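Resale Price Is a Poor Test of a Handbag

Aug 17, 2020

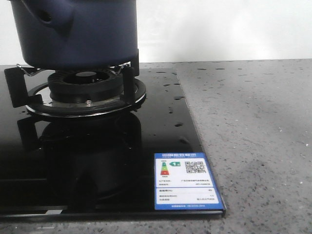 Petronella Van Wyk
Contributing writer, accessories

Handbag reviews now quote resale value ahead of strap length. I think the order is wrong. Resale price measures demand for a name in a given month. It says little about edge paint, stitch density or how a lining holds up to keys.

My Le Roux tote cost $800 and would sell today for 75. The handles are sound and the base has kept its shape after 14 years. The Odeck satchel I bought for $1,230 has held its price, and its edge paint cracked in the second winter. By the usual measure the Odeck is the better bag. I carry the Le Roux.

Reviewers should report weight when empty, strap drop and the cost of replacing a zipper. Resale figures can go in a footnote.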